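From: Larysa Levchenko
To: allotment-growers list
Subject: Re: [growers] Broad beans, blackfly and the seed swap

Hello Tarek, hello everyone,

What a lovely long message to come home to, and I'm sorry it has taken me a few days to sit down and answer it properly. I've quoted the parts I'm replying to so that people who have joined the list lately can follow along.

Tarek Matar wrote:
> I sowed two rows of broad beans in the autumn and they have come
> through the winter looking very leggy, some of them leaning right
> over after the wind. Do I pull them out and start again, or is it
> worth staking them? Also my neighbour says to pinch the tops out
> for blackfly but I don't know when, and I don't want to do it too
> soon and lose the crop.

Please don't pull them out! Autumn beans nearly always look dreadful by now, and mine are no better than yours, I promise. Put a stout cane at each corner of the double row, run string round the outside at knee height and then again about a foot further up, and gently lift the leaners back inside. Any stem that has snapped right through at the bottom can come out, but one that has only bent will usually send up a fresh shoot from the base, and that shoot is often stronger than the one you started with. I earthed mine up a little with the hoe as well, just a couple of inches of soil drawn up around the stems, and they have stood much better for it.

As for pinching out, wait until you can see the first tiny pods forming at the bottom of the plant, and then take off the top three inches or so. You will see the blackfly gathering in the soft tips at just that time, so you get rid of them and their dinner in one go. The tips are very good to eat if they're clean. I wilt them in butter with a bit of garlic, like spinach, and Marwan Azar puts them in an omelette with mint, which I have been lucky enough to be given a plate of, sitting on an upturned bucket outside his shed. 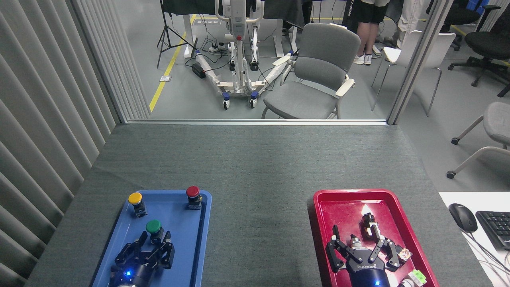
Sowing a second batch in April is a good idea too, whatever happens to the first. They'll crop a few weeks after the autumn ones and you won't have that awful glut where you're leaving carrier bags of beans on people's doorsteps and running away. I soak the seed overnight, which may well make no difference at all, but my mother did it and so I do it.

> Did anybody write down what we had left over from the seed swap
> last year? I have a feeling we had a lot of squash and hardly any
> peas.

Your feeling is right. Raghda Darwish kept the list, bless her, and we finished with 126 packets in the box, of which 29 were squash of one sort or another. I had a rummage through it at the weekend with a cup of tea beside me and it took the whole afternoon, mainly through stopping to read what people had written on the envelopes. There is one that only says "good, blue, from Maysoun". Maysoun, if you are reading, is that a bean or a flower? The seeds are small and black and I would very much like to grow them.

The squash seed should be fine for another year or two if it has been kept dry. The parsnip I have thrown away, and I would say to anyone with an old packet of parsnip in the drawer that it's really not worth the wait to find out. Leeks and onions I'm doubtful about. I have put ten of each on damp kitchen paper on the windowsill and will report back. Peas are what we are short of, so if you saved any tall ones, the old sort that want proper sticks, do please bring them, even if it's only a handful in an envelope.

> And is the Fakhoury order still happening? I missed the last one.

It is, and you haven't missed this one. Same arrangement as before: send me your list with the catalogue numbers and I'll put them all in together so that we share the delivery. It's much easier for me if you put the whole thing in one message. Last time I had an order for shallots in three separate emails and a note through the door, and I still got it wrong (sorry again, Marwan, I hope the red ones were nice). Seed potatoes need to go in first as they run out of the early varieties, so let me have those before anything else.

One more thing while I remember. The tap by the bottom gate is dripping again and somebody has very kindly tied a rag round it, but it really wants a new washer. If anyone has one the right size in a jar somewhere, I have a spanner and am down there most mornings before nine.

Let me know how the beans get on, Tarek, and do use plenty of string.

With very best wishes,
Larysa
Plot 2, the one with the leaning water butt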